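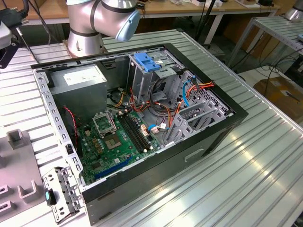
Ordenador de sobremesa abierto sobre la mesa de trabajo, con el brazo robótico detrás.

Inicio > Opinión > Formación técnica

Noticias Proyectos Opinión Agenda Contacto

Desmontar también es un contenido curricular

20/2/22

La asignatura optativa de robótica del centro Rikero dedica este curso 40 horas a una tarea poco vistosa: el desmontaje asistido de ordenadores de sobremesa. Algunas familias han preguntado por qué el alumnado no prepara, como en ediciones anteriores, la prueba de velocidad del torneo Bonsu. La pregunta es legítima y merece una respuesta razonada.

Un circuito de competición se diseña para que el robot pueda resolverlo. Una torre usada no ofrece esa cortesía. Los cables cruzan por encima de la placa base, el zócalo del procesador exige un cuidado extremo y la jaula de discos deja poco margen de aproximación. El estudiante que programa una trayectoria en esas condiciones debe decidir por dónde entra la pinza y qué pieza conviene retirar primero.

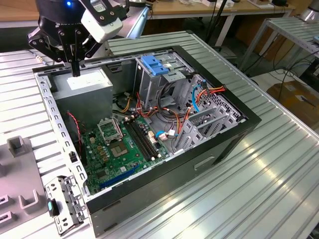
Esa capacidad de decisión apenas se evalúa en nuestros planes de estudio. La memoria que cada grupo entregó en noviembre recoge los intentos fallidos con el mismo detalle que los logrados, y a juicio de quien suscribe ahí reside su mayor valor formativo. Convendría que la calificación final lo reflejase.

Procede, por tanto, mantener el proyecto un segundo curso y reservar el torneo para la actividad extraescolar.

Artículos relacionados
Taller Rimari: inscripción abierta
Normas de uso del laboratorio Sundex
Calendario de la competición Bonsu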